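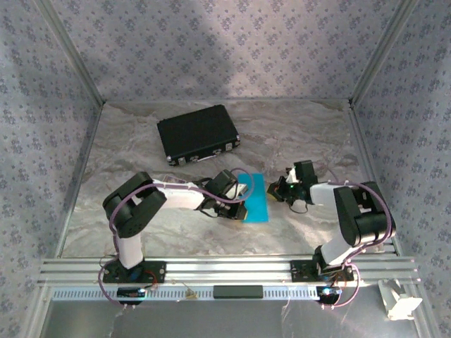 Prokomden Community Help > Paper, Filing & Desk

Does "score and fold" really do anything for a stiff blue cover sheet, or is it just something people repeat?

bluefolder_13
Posted July 29, 2026
233 views

I bought a pack of the big bright blue cover sheets from Pudholm because I wanted to make my own plain folders to go inside a hard briefcase. One fold down the middle, papers inside, done. No pockets, no tabs, no elastic. The store-bought ones I had before were too wide for the case and the corners got mashed every time I shut the lid.

My problem is the fold. Every guide I've read says you have to score the line first, then fold away from the score, then press it with a bone folder, then leave it under a stack of books overnight. I've been folding paper since kindergarten and I never needed four steps and a special tool to do it. Half of these guides also happen to sell the tool.

So I tried it the lazy way. I bent the sheet over by hand on a smooth tabletop and pushed down. What I got was a soft curve that wants to open back up, plus creases in places where I didn't ask for any. The corner is the worst. Once a corner on this stuff has been folded over, it remembers.

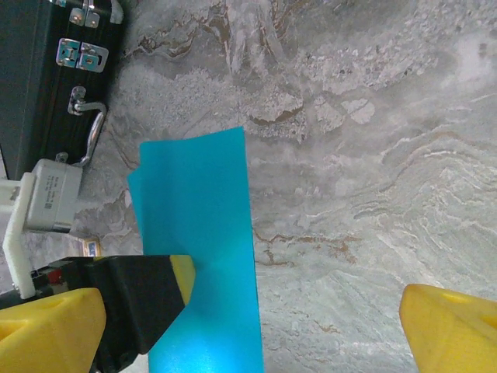 I can't say for sure what the sheets are made of, either. The wrapper just says "cover sheet, blue, 200," and I took that to be a weight, but 200 what? It bends like plastic and then other times it acts like heavy card. I asked at the store in Flolham and was told "it's the same thing." I have my doubts about that.

What I want to know:

Is scoring worth the trouble for one straight fold?

Can a bad crease be flattened out again, or is that sheet done for?

Is there any reason to go buy the Arnaud scoring board, or will a ruler and something blunt do the same job?

Please don't tell me to buy ready-made folders. I already did that and I've got a drawer full of them.

marginwalker

Scoring is real. I rolled my eyes at it too, and then I did two sheets side by side, one scored and one not, and the unscored one wandered off the line by the width of a pencil before it got to the bottom. On thin printer paper you'd never care. On something stiff, the fold goes wherever the sheet is weakest, and that might not be where you want it.

You're right about the tools, though. I wouldn't pay for the board to make one straight fold per sheet. A metal ruler and an empty ballpoint pen will give you a fine groove. So will the back of a butter knife if you go easy. The board is good if you're making up to 375 wedding invitations and need them all alike. For a handful of folders it's one more flat thing to store.

How I do it:

Measure the middle at the top and again at the bottom. Don't trust one measurement, the sheet is never as square as the wrapper says.

Lay the ruler across both marks and hold it down with your whole forearm.

Run the pen along it lightly, two or three times. If you press hard on the first pass you can cut the surface, and then you've made a tear line.

Fold slowly, starting from one end and working along to the other. Folding from the middle outward is in a lot of guides and I've had worse luck with it.

Press with the side of a glass jar or whatever you have.

As for the overnight books, I left one batch under a dictionary and one batch not, and I couldn't tell them apart by the end of the week. Skip it.

One thing that helped me more than any of that was putting something with a bit of give underneath. On a hard stone-type top the pen has nothing to push the sheet into and you get a scratch in place of a groove. An old magazine works. A cutting mat works too, if you've already got one.

crisp.edges.only

just iron it. low heat, towel on top. Comes out flat every time. People overthink this stuff

marginwalker

I would be very careful with that. The poster isn't sure if the sheet is plastic. If it is, an iron may leave you with a shiny warped patch or worse. "Every time" on what material? Try a scrap first, and not with the good iron.

crisp.edges.only

ive ironed card for years and never had a problem. didnt say to melt it

bluefolder_13

Thanks, both. No iron for me until I know what this is.

I did the empty pen method with a magazine underneath and it made more difference than I expected, which annoys me a little. I'm still not sold on the idea that the groove has to be on the outside of the fold. I did one each way and both closed fine. The guides are very stern about this and I'd like to see somebody show me the difference in a folder that gets used for a month.

What does bother me is the color. After folding, one side looks like a different blue from the other. I thought I'd rubbed the surface off, but if I turn the sheet toward the window the two sides swap. Is that normal, or did I get a bad pack? 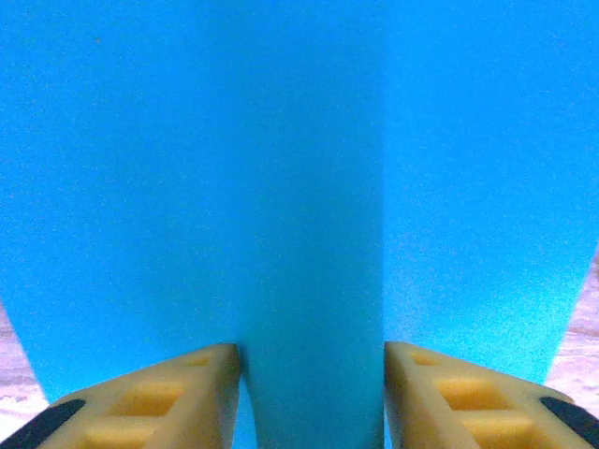
Blue sheet with the crease down it, deeper turquoise on the left, lighter on the right.

thirteenth_drawer

Normal. It's light hitting two panels at slightly different angles. Any plain sheet with no printing on it will show this once it's folded, and strong colors show it more. You'd see the same thing on white and just not notice. If the shades swap when you turn it, nothing is wrong with the pack.

On your other points, since the first answer skipped the one about bad creases:

A sharp crease in card doesn't come out. You can flatten it so the folder lies flat, but the line will stay. Anyone who says it disappears is selling something or has very forgiving eyes. A soft bend is another matter. Roll it gently the opposite way, let go, and repeat until it sits level. For a turned-over corner I'd stop fighting and trim it. Cut the other corners to match, rounded if you like, and it'll look like you meant it. Rounded corners also don't catch on the lid of a hard case.

To find out what it's made of, tear an offcut. Card tears with a fuzzy edge. Plastic stretches and goes pale first, or won't tear at all. Takes a few seconds and I'd believe it over the store.

About the "200": on card that is usually grams per square meter. But I wouldn't lean on a wrapper that doesn't name a unit.

And please measure the inside of the briefcase before you cut the rest. The outside size is no use to you with a hard shell. Mine was sold as a 15-inch case and took a folder 13 inches wide, no more, and I'd already cut a stack by then.

I half disagree on the groove. On heavy card with the groove on the wrong side, the outer layer can crack along the fold after a lot of opening and closing. You won't see it on day one. If your test folders are still in one piece in September then I guess it doesn't matter for your sheets, and I'd be curious to hear.

bluefolder_13

Trimming the corners, fine, I can live with that. I'll mark the two test folders so I know which is which and keep both in the case. Haven't torn an offcut yet as I haven't cut anything off. Leaving this open until September.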